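Looking after hard floors

Posted by Kirsty Gunn, Feb 23, 2018
Filed under: Floors, Kitchen, Hallway

We laid tiles through the downstairs of the Brirumbridge house when we moved in, and I have cleaned them badly, then less badly, ever since. These notes cover ceramic and porcelain tile, with a bit at the end on vinyl and real wood.

Sweep first

Most streaks come from mopping over dust. The water turns it to a thin mud and the mop spreads it about. Sweep or vacuum first, every time, even if the floor looks clean.

A soft broom is better than a stiff one on smooth tile. Stiff bristles flick the grit ahead of them and you end up chasing it. Start at the walls and work in towards the middle, then collect the pile before you do the next part of the room. If you vacuum, switch the head to the hard floor setting or use the brush attachment. Check the wheels for trapped grit, as that is what leaves the fine scratches.

Crumbs and hair gather along the front of cupboards and drawers. A dry paintbrush, two inches wide, gets right into the join between the floor and the furniture. I keep an old one on a hook with the dustpan.

Patterned and wood-look tiles

Wood-effect tiles are good at hiding dirt. The printed grain breaks up the surface and a mark can sit there for days before you notice it. Look at the floor from low down with the light coming across it, and do the paler tiles first.
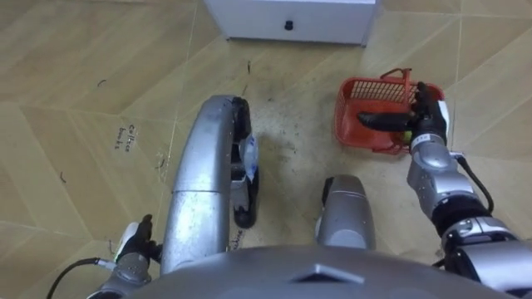
Dust and dark specks on beige wood-grain tiles, with a white cabinet behind.

Walk through in white socks if you want a quick test. The soles will tell you which parts need doing again.

Where the tiles are laid in a zigzag, mop along one arm of the pattern and then the other. Going straight across leaves a line of dirty water in the joints.

Mopping

Use two buckets, one with cleaner and one with plain water for rinsing the mop. Change the rinse water when you can no longer see the bottom.

Warm water with a small squirt of washing-up liquid is enough for a weekly wash. More soap leaves a film, and the film picks up dirt faster than the bare tile did. If your floor feels tacky after it has dried, go over it twice with plain water and leave the soap out next time.

Wring the mop until it stops dripping. I used a string mop for years and have changed to a flat one from Jorkura with washable pads. It came with 6 pads, and I use up to five on a muddy week. Wash them at 60 without fabric softener.

Vinegar is often suggested. It is fine now and then on glazed tile, well diluted, but keep it off marble, limestone and other natural stone. It will also wear at cement grout over time.

Grout

Mix bicarbonate of soda with a little water to make a paste. Rub it along the lines with an old toothbrush, leave it for ten minutes and rinse. Do a square yard at a time or it dries before you get back to it.

If the grout is still dark after two goes it is probably stained. A grout pen will cover it. Ours was a Drutmont one in light grey and it has lasted well except by the back door.

Never mix bleach with vinegar or any other cleaner.

Odd marks

Black scuffs from shoes: a clean tennis ball, rubbed on firmly.

Candle wax: harden it with a bag of ice, lift it with a plastic scraper, then wipe with hot water.

Chewing gum: same as wax.

Vinyl and real wood

Vinyl can be washed as above, but skip the scraper and don't use anything gritty. Real wood wants a barely damp cloth and drying straight afterwards – standing water gets into the joints and lifts the edges.

I'll do a separate page on doormats in April, when the mud has eased off.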